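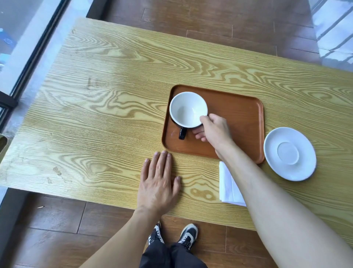
From: Ieuan Prothero
To: sterulow-build list
Subject: Re: tray task, labeling rules
Date: Thursday, December 31, 2020

Trefor Powell wrote:
> I went through the annotations from the Kneath group and from ours,
> and they do not agree on where a step ends. Kneath closes "place cup"
> when the cup touches the tray. We close it when the fingers leave the
> cup. The segmenter trained on both sets puts the boundary somewhere
> in between and is wrong for everybody. Can we pick one before the
> February round? I would also like a ruling on the idle hand. Half of
> our files label it "rest", the other half leave it blank.
>
> Trefor

I looked at the same files. Proposed rules follow. If you object, send the clip number with the objection.

1. A step ends at release, meaning the first frame in which no finger touches the object. Contact with the tray is a separate event and goes in the event column. The planner on the Sterulow arm needs both times, so neither gets thrown away.

2. A hand lying flat on the table gets "rest". Blank means the hand is out of view. The parser treats blank as missing data and drops the row, and that accounts for most of the gaps in our left-hand track.

3. Cup, saucer and napkin are three objects with three tracks. Do not merge cup and saucer into "cup set", even when one is standing on the other. The arm has to grasp them separately.

4. The handle direction is recorded relative to the tray, with the near long side as zero. Using the table edge gave us 11 clips with the sign flipped, all from the sessions where the tray sat at an angle.

5. The napkin is labeled "folded" or "open" and nothing finer. We tried corner points last term - the agreement between two annotators was too poor to train on.

The full set is 861 clips. Under rule 1, 210 of them need the end time moved. The script in the Clornis folder does a first pass on these using hand-object distance, but it fails on the napkin, where the fingers lie against the cloth well before any grip. Those have to be done by hand. Please take them in blocks from the sign-up sheet and mark a block closed only after the checker runs clean.

The napkin step is also where the two groups differ most in naming. I would use "grasp", "adjust" and "release", and drop "handle" altogether, given that the cup has one.
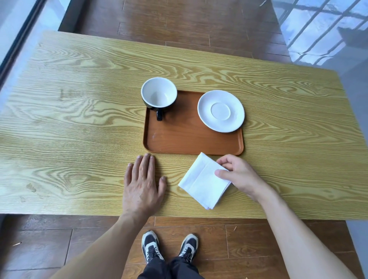

Trefor answered off list that he accepts rules 1 through 4 but wants a third napkin state, "partly open", on the grounds that the Badport entry was marked down for treating a half-unfolded cloth as finished. I can live with that if someone writes a definition two people can apply the same way. Draft wording to the list, please.

The checker will reject the new label until I update the schema, so hold any clips that need it.

Ieuan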